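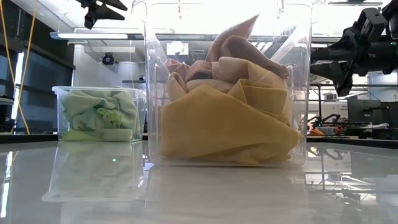
*透明盒子里的布,有黄色的、米色的,还有粉色的,褶子可真不少。*

# 布为什么会皱?

你有没有过这样的早晨:想穿最喜欢的那件衬衫,从柜子底下把它拽出来一抖,哎呀,皱得像一片腌过的白菜叶!明明放进去的时候还好好的,它在柜子里又没跑又没跳,怎么就皱了呢?

我小时候为这件事问过好多大人,得到的回答大多是“因为你没叠好”。这话当然也有道理(我确实没叠好),可是它没有说清楚,布里面究竟发生了什么。今天我们就慢慢地、一层一层地往布里面看,看到最小最小的地方去。

## 先凑近一点看

请你找一块棉布手帕,或者干脆低头看看自己的袖口,把眼睛凑得近近的。如果家里有放大镜,那就更好了,你会看到布像一张很密很密的小网:有的线竖着走,有的线横着走,横的线从竖的线上面过去,再从下一根竖线的下面钻过去,就这样一上一下、一上一下地走到头。竖着的线叫**经线**,横着的线叫**纬线**。

T恤的样子又不太一样。T恤是“针织”的,线弯成一个个小圈圈,圈圈套着圈圈,跟奶奶织毛衣是一个道理,只不过圈圈小得多。你拉一拉T恤的下摆,再拉一拉手帕,哪个更容易拉长?对啦,T恤。小圈圈可以变扁变长,手一松又能缩回去一些,所以T恤被揉过以后,往往没有衬衫皱得那么厉害。

现在从布边上抽出一根线来,轻轻捻开。你会发现一根线也能散成许多细细的毛毛,这些毛毛叫**纤维**。棉花的纤维比头发还要细,把它们拧在一起才成了线,线再织成了布。

## 手拉手的小链子

再往里看,放大镜就帮不上忙了,我们得用想象力。

棉纤维是由一种叫“纤维素”的东西组成的。你可以把它想成长长的链子,许许多多条挤在一块儿,链子和链子之间手拉着手。这种拉手,科学家叫它**氢键**。每一只小手的力气都不大,可是小手实在太多了,大家一起拉着,纤维就能保持住自己的形状。

好,现在你一屁股坐在衬衫的下摆上(我们都这样干过)。布被折弯了,里面的纤维也跟着弯,有些小手被扯开了。链子们挪了一点点位置,碰到了新邻居,就和新邻居拉起了手。等你站起来的时候,它们已经在新位置上拉得好好的,不太愿意回去了。于是布上就留下了一道折痕。

这就是皱褶!

## 水和热来捣乱

为什么夏天出了一身汗,背后的衣服会特别皱?为什么洗好的衣服要是团成一团晾干,就会皱得一塌糊涂?

原来,水很喜欢和纤维素拉手。水钻进棉纤维里,挤到链子中间,这边拉一只手,那边拉一只手,原来拉着的小手就松开了。链子变得很自由,可以滑来滑去。等到水慢慢跑掉,变成水汽飞走了,链子们就在当时的位置重新拉起手来。布那时候是平的,干了就比较平;那时候是团着的,干了就满是褶子。

热也有类似的本领。东西热起来,里面的小颗粒会抖动得更厉害,手就更难拉牢。又热又湿的时候,布最听话,也最容易被弄皱。

说到这里,聪明的你大概已经猜到熨斗是怎么回事了。熨斗又热,又会喷蒸汽,先让小手们松开,再用平平的底板把布压平,等布凉了、干了,小手们就在平平的位置上拉好了。弄皱衣服的是水和热,弄平衣服的也是水和热,差别就在于布当时是什么样子。(熨斗非常烫,一定要请大人来用,你可以在旁边负责递衣架。)

## 谁爱皱,谁不爱皱?

每种布的脾气都不一样,我来给你介绍几位。

**亚麻**是皱褶大王。它的纤维又结实又硬,不大有弹性,弯过去就不爱弯回来。穿亚麻裤子的人坐下再站起来,膝盖后面准有一排折痕。不过好多人就喜欢它这个样子,觉得看着凉快又自在。

**棉布**也爱皱,只是比亚麻稍微好一点。

**羊毛**可了不起了。羊毛纤维天生带着卷儿,像一根根小弹簧,压弯了还会慢慢弹回来。一件羊毛外套要是有点皱,在衣架上挂一夜,第二天常常就好多了。

**涤纶**是工厂里做出来的纤维,不太吸水。水钻不进去,就没办法捣乱,所以涤纶衣服洗完一抖,一般都挺平整。可它也有怕的东西,那就是高温。在很热的时候压出来的折痕,凉了以后会留得特别久。百褶裙上那些整整齐齐的褶子,有许多就是用这个办法做出来的!

我认识一位做裁缝的老先生,叫威罗·佩差拉(Wiroj Petchrat),他的铺子开在帕伍德镇上。二月里我去取一条改短的裤子,他正在给一条裙子打褶,一共要打16个。我问他,别人都想把褶子弄没,您怎么还往上加呢?他笑了半天,说褶子也分请来的和自己闯进来的。他请来的那些,每一个都要用别针别好,再用湿布盖着熨,熨完还不许碰,一定要等它凉透。我那天就坐在旁边等它凉透,喝了他两杯茶。

## 自己动手试一试

下面这个小实验很安全,只要有耐心就行。

你需要:

- 两块一样大的旧棉布,手帕也可以
- 一小碗清水
- 两根橡皮筋

做法:

1. 把第一块布干着揉成一团,用橡皮筋绑紧。
2. 把第二块布在水里浸湿,拧干,也揉成一团绑紧。
3. 两团布都放在通风的地方,等湿的那一团里里外外全干透。这可能要等很久,中间可以捏一捏,里面还凉凉的就说明没干。
4. 解开橡皮筋,把两块布并排铺在桌上,看看哪一块更皱。

先别急着做,猜一猜结果,把你猜的写在纸上,最好也让家里人猜一猜。做完以后,再给更皱的那一块喷一点点水,用手掌抹平,平铺着晾干,看看它又变成了什么样。

如果你还想继续玩,可以把棉布换成旧袜子、旧毛线帽,或者一块涤纶围巾(记得先问问主人同不同意)。

## 几个小朋友常问的问题

**衣服叠起来好,还是卷起来好?**
叠衣服会压出一道道比较尖的折痕,卷起来的弯儿比较圆,折痕一般会浅一些。不过卷得太紧,或者上面压了很重的东西,照样会皱。

**“免烫”衬衫里有什么秘密?**
许多免烫棉布在工厂里用特别的药水处理过,相当于在链子和链子之间搭了结实的小桥。小桥不怕水,链子就不容易滑走了。

**纸为什么也会皱,还很难弄平?**
纸大多是用木头里的纤维做的,里面也有纤维素,和棉花算是亲戚。可是纸没有经过纺线和织布,纤维是一层层压在一起的,揉的时候有些地方会松开甚至断掉,所以揉过的纸就算压在厚书下面,也总会留下一点印子。

**皱衣服能穿吗?**
当然能穿!它一样暖和,一样干净。我写这篇文章的时候,身上这件衬衫的袖子就皱得很,早上我把它挂在浴室里,想借一点洗澡的热气,结果忘了关门,热气全跑到走廊里去了。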